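The order from Bravard came in on 23 Dec 2023, and Raghda Qudah took it up to the second floor because the first floor had already turned off its lights.

It was for one box. Most orders that week had been for one box. People had put off their buying and now they wanted a single thing sent to a single address, and they wanted it there before the holiday. She read the slip twice. Long box, black, one. Tray, one. Bag, one. No card.

Urik was at the sink rinsing his cup.

"Is that the last?" he said.

"Morov says there might be another."

"Morov said that an hour ago."

She put the slip under the edge of the tape dispenser and went to the shelf. The long boxes were kept at the back, behind the square ones, and she had to move a stack to get to them. She had worked for Atallah since July. In July the shelf had been full to the top and she had needed the step stool. Now she could see the wall.

Urik dried his cup and hung the towel on the radiator.

"My sister's train gets in at nine," he said. "She's bringing the baby."

"Then go."

"I'll wait for the second one."

He sat down on the stool by the door with his coat across his knees. He had worked there for eleven years and he had never left before the last order, and he wasn't going to start because of a train. Raghda had stopped arguing with him about it in her first month.

Her own evening was not complicated. She had soup at home and a letter to answer. The letter was from her mother, who wanted to know if she was coming back in the spring, and whether she had found out the price of the flight. She had. It was 300 more than she had saved. She had not written that down yet, because once it was on paper her mother would start trying to find the money, and her mother would ask her uncle, and her uncle would mention it at every meal until he died.

"You could ask Atallah for an advance," Urik said. She had told him about the letter at lunch.

"I could."

"He gave me one when my roof went. He gave me 100 and said to forget it."

"Did you forget it?"

"I paid it back in 2 weeks. He was annoyed."

She pulled the white sheet straight over the table and smoothed it with the side of her hand. Then she got out the tray and the bag and set to work.

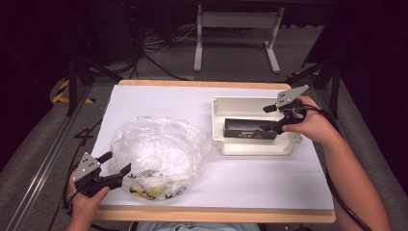 *The long box in its tray, with the bag beside it.*

The phone on the wall rang at a quarter past eight. Urik got up to answer it. He listened and said yes three times, then hung up.

"No second one," he said.

"Morov?"

"Morov. He says go home."

Urik put on his coat and did the buttons up wrong and had to start over. At the door he stopped.

"Ask him," he said. "After the holiday. He's in a good mood after the holiday."

She heard him go down the stairs, and then the street door. She wrote the address for Bravard on a label in block letters and checked it against the slip. When that was done she turned the slip over. The back was blank. She wrote "Dear Mama" on it and the number 300, and she put it in her pocket and went to find her shoes.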